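# Why do plates have a rim?

Take a plate from your kitchen cupboard and run one finger along the outside of it. Do you feel that the edge goes up a little? This part is called the rim. The flat part inside is called the well, even if there is no water in it!

The rim has several jobs. It stops the gravy from running onto the table. It gives your fingers a clean place to hold. It is also a good place for a pattern or for words, and food does not cover it so easily.

Many plates are shiny. The shine comes from the glaze, a very thin coat of glass. Before the plate goes in the oven of the potter, which is named a kiln, the glaze looks like dull paint. In the kiln it melts and becomes smooth. Light jumps back from it, and you see a bright spot.

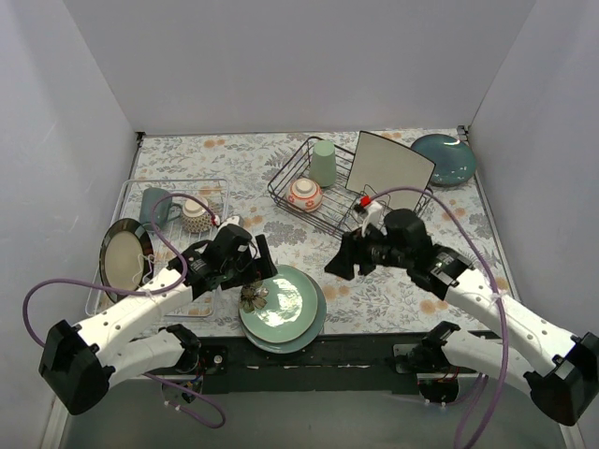
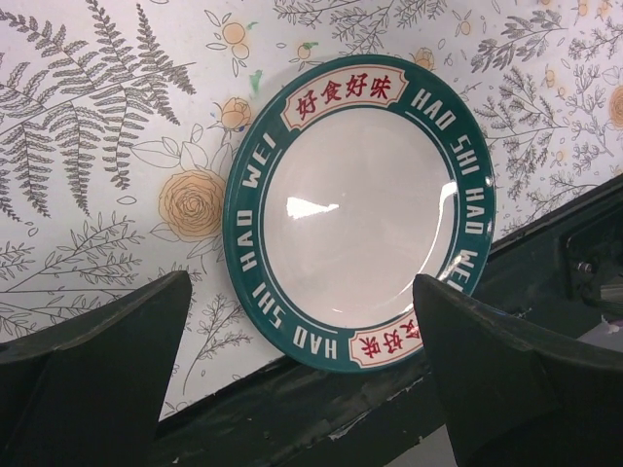
*Green plates in a stack, and a plate with words on its teal-green rim. Look for the bright spots on the glaze.*

When plates are the same shape, they sit well in a stack, each one in the one under it. Put the bigger plate at the bottom and the smaller one on top. If you do it the other way, the stack can wobble.

**Try it at home on Saturday**

Draw round a plate on paper, then draw a smaller circle inside. Write your name on the rim, again and again, until you come back to the start. You will need to turn the paper while you write.

*Written by Ognjen Mujić for the young readers of Storkville*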